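Ask the Second Question

My neighbor Teodor Ghiță called me on Wednesday, quite worked up, to tell me that 70 percent of Plimdale wants the bus line to Anozie brought back. He'd heard it on the radio over breakfast. I'm fond of Teodor (he has lent me every ladder I've ever stood on), and I want that bus as much as he does. But I asked him who had been polled, and he didn't know, and the radio hadn't said.

So I went and looked it up, as retired people will. The city had 2233 registered voters on its list and reached 200 of them, all by landline, all before five in the afternoon. I don't have anything against people who are home at three o'clock. I'm one of them! Still, the folks who'd ride that bus to work were at work.

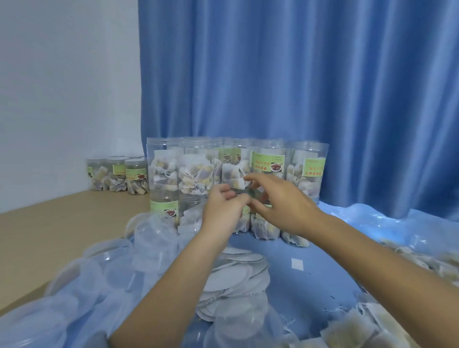
A poll is only as good as the way its names get picked, and I wish our council would spend as much time on that as it does on the press release. My late mother used to say you could judge a whole pot of soup by one spoonful, provided you stirred it first. Or think of those big clear plastic jars full of little tea bags: if you only ever pinch one off the top, you'll learn plenty about the top of the jar. The councilman for Jillwood, Iulian Olteanu, told me the city couldn't afford evening calls, and I believe him, but then let's say so out loud when we read the results at the meeting.

What I'd like, before the bus question comes back in September, is a second round done in the evenings and at the Rostilov shopping center on a weekend, with the wording printed in the paper for all of us to see. Teodor says he'll bring his folding table.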